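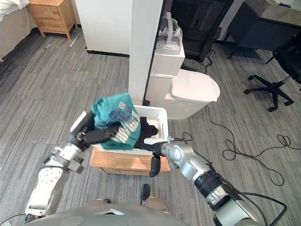

Two-arm unit with a T-shirt and a basket at the Sarside test room.

Sarside Opens Equipment Planning Round for Laundry Handling

PLESTOMSIDE, 26 May 2026 - Sarside will buy 12 two-arm robot units for garment handling, the company said today. The purchase follows a budget review that began in February.

Hutside will supply the arms. Chang will supply grippers and spare finger pads under a separate contract, so that worn parts can be reordered without changing the main agreement.

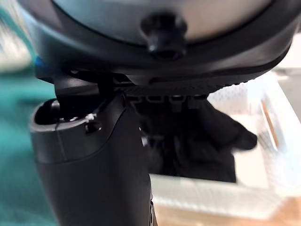

Gripper finger and textured pad, with dark fabric in the white basket.

The budget sets aside 38 days for installation and staff training, and 200 spare pads for the first year. Units will be delivered in 2 lots. Payment for the second lot is due after the first has passed acceptance testing.

Suppliers of baskets, stands and cable covers may request the equipment list from the Sarside purchasing office in Plestomside.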